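Onwood Memorial Guest Book

Home / Remembrance / Guest books

We love this one! The Onwood is a guest book for funerals, wakes and celebrations of life, and it has room for far more than a signature. Every right-hand page leaves space for a story, so the cousin who remembers the fishing trips and the neighbor who got all that zucchini bread can both write it down.

Yvonne Goodall drew the page layout after her own mother's service, where people kept running out of lines and writing up the margins (she still has that book, and she treasures it).

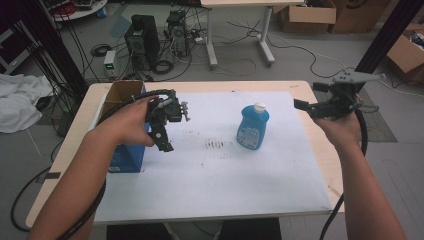 60-second read

The paper is thick and creamy and takes a fountain pen beautifully – no ghosting on the back. There are 60 pages, plus a pocket inside the back cover for the service program, prayer cards or a folded newspaper notice. It opens flat from the very first page, a real help when there's a line at the door.

Names and dates can be stamped on the cover in gold, silver or plain. Allow up to 39 characters, including spaces. Tracey Wainwright sets each cover by hand and will call you if a spelling looks odd.

Pages: 60
Cover: linen, in moss, navy or oatmeal
Item no. 2032
Refill pages sold separately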